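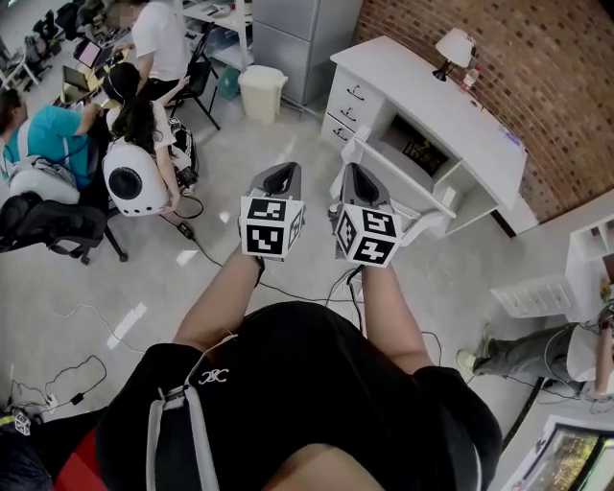

How many demonstrations do I need to record before a policy can learn one simple pick-and-place task?

Plan on 70 good ones as a first batch, train on those, and then decide whether you need more. The number by itself won't tell you much. What matters is how much the start positions vary and how consistently the person demonstrating does the job.

Longer version of what I'm asking, since the title box is short. We are collecting with two hand-held grippers with marker cubes on them, one per hand, no robot in the loop. The task is to take a cup from a drawer and put it on a tray. Later we want to do a two-handed version where one hand holds the drawer open. The software we have is the Purix recorder, and the training code is something a former coworker left behind that mostly works. My boss wants a number so he can put it in the schedule. I have read everything from a dozen to several thousand and I don't know which of those applies to us. We have two people who can record, both new to it, and we can use the room from 9 a.m. until lunch.

Things I would also like to know, if anyone has been through it:

Do failed attempts get kept or thrown out?
Should both people record, or only the better one?
Does it matter if we move the lamp and furniture between sessions?

Posted in February, edited once to fix the task description.

overgaard_lab_tech

I gave the short reply up top that got pinned, so I'll fill it in.

I have run collection for three tasks with hand-held grippers. The cup task you describe is close to our first one. We recorded 92 episodes over four mornings, threw out 12 of them, and trained on the remaining 80. It worked well enough on the cups we had used and poorly on a taller one. We then added a second batch with the taller cup and two others, and that fixed most of it. If I were doing it over, I would put all the cups in from the first morning and start training sooner. We waited until we had the whole set before running anything, and that was a mistake. One of our camera settings had drifted on the second morning and we didn't catch it until the end.

So: record 70, train, look at where it fails, and record more of exactly that. If it misses the cup when the cup is near the back of the drawer, record episodes with the cup near the back of the drawer. Recording more of what it already does well helps very little.

On your other points.

Failed attempts. It depends what kind. If you dropped the cup and stopped, throw it out. If you missed the grasp, backed off, and got it on the second try, keep it. The policy will miss sometimes too, and it needs to have seen what to do next. Don't fake these. Staged misses look different from real ones, the hand slows down before the miss, and we ended up with a policy that paused in front of the cup.

Both people. Yes, use both, but sit down first and agree on how the task is done. Which hand opens the drawer, which side of the cup you grasp, where the gripper goes when you're finished. Write it down on paper. Our two recorders each had a sensible way of doing it and the policy learned something halfway between, a way that didn't work at all. For your first batch I would be strict about this. You can loosen it later when you have more data.

Furniture and lighting. If you leave everything in one place, you will get a policy that only works with everything in that place. Change it between sessions, not in the middle of one. Blinds open, blinds closed, lamp on, lamp off, the tray moved a hand's width. Take a phone picture of the setup at the start of each session so you can match a bad batch to its layout later.

Marker cubes. You didn't ask, but this is where most of our thrown-out episodes came from. Tracking gets lost when your own forearm or the drawer front covers the cube, or when a face of the cube catches glare. Check the tracking plot after every ten episodes or so while you can still redo them. If a cube gets knocked and shifts on its mount, everything after that is off by the same amount, and you won't notice by watching the video. We put a pencil line across the joint. If the line doesn't meet up, stop and recalibrate.

Cables. Give yourself slack before you start and route it behind you where you can. A cable that pulls tight at the end of a reach changes how you move your wrist — you start doing a little twist to get around it — and the policy copies the twist.

For the schedule, the recording itself is the short part. An episode of your cup task will take well under a minute. Resetting the scene, naming files, and checking them takes longer than that. I would tell your boss two mornings to practice and record, one to check and redo, and then a training run before anyone promises a second batch.

kodness_user

More is better. We have 1915 episodes for one task at my work and it still fails sometimes. I wouldn't bother with 70.

Also get the good gloves, your hands hurt after an hour.

dulmont_dan

I disagree with the post above this one, at least for what's being asked. A very large set makes sense if you want the thing to work in rooms it hasn't seen. You have one drawer and one tray. I would start small too.

A few things to add from our own setup, where we do two-handed tasks almost entirely.

Two-handed needs more. I can't give you a clean ratio, and I'd be suspicious of anyone who does. The trouble is timing between the hands. With one hand, if you are slow one time and fast the next, the policy copes. With two, the second hand is waiting on the first, and if sometimes it waits and sometimes it goes early, the result is a gripper reaching into a closed drawer. Our rule is that the second hand doesn't start moving until the first has fully stopped. It looks stiff on video and it trains much better. Once that works you can start overlapping the motions.

Start and end the same way each time. Both grippers open, held in front of you, one full second of stillness, then go. Same at the end. It makes trimming easy, and you won't have clips that begin in the middle of a reach.

Throw away the first fifteen minutes from any new person. Don't argue with them about it, tell them ahead of time that it's practice. Everyone closes the gripper too hard and too early at first, and they look at their hands instead of the object. If your camera is on the head, that second habit matters, since the object slides out of view. I still have to remind myself to keep my chin down.

Stop when you're tired. Ours drops off after 40 minutes or so. You can see it in the episode lengths, they get shorter and sloppier. Trade places then, and have the person who isn't recording reset the cup. That also gets you more variety in the starting position, because people who have just put the cup down themselves tend to put it back where it was.

One place where I'd do it differently from the first reply: I would keep the dropped-cup episodes too, in a separate folder with a label. They take up very little space. You can't train on them the way you train on the good ones, but we later wanted something that could tell a success from a failure, and by then we had deleted all of ours and had to go and collect them again.

And name your files by session and person from day one. We used the time of day only, and two laptops with clocks set differently gave us a week of sorting. I believe the Purix recorder has a prefix field for this under the save settings, though I'm going from memory and ours is an older version.

overgaard_lab_tech

Agree on the separate folder. We delete ours out of habit and I'm going to change that.

On the prefix field, in the version we have it resets to blank whenever the recorder restarts. Check it each morning.

Follow-up from the original poster

Thanks. I've asked for three mornings and told him a first batch of 70, one-handed only, with a decision after training. We wrote out the steps last night and found we already disagreed on which side of the cup to grasp, so that was worth doing. We're going with the side away from the handle. I've put pencil lines on the mounts and I'm keeping the failures in their own folder.

One thing still open: does the tray need to be in view at the start of the episode, or is it fine if it only comes into view after the cup is lifted? Ours is off to the right and I have to turn my head to see it.

dulmont_dan

Move the tray so you can see it from the start, for the first batch anyway. Once that trains, shift it to the right a little at a time.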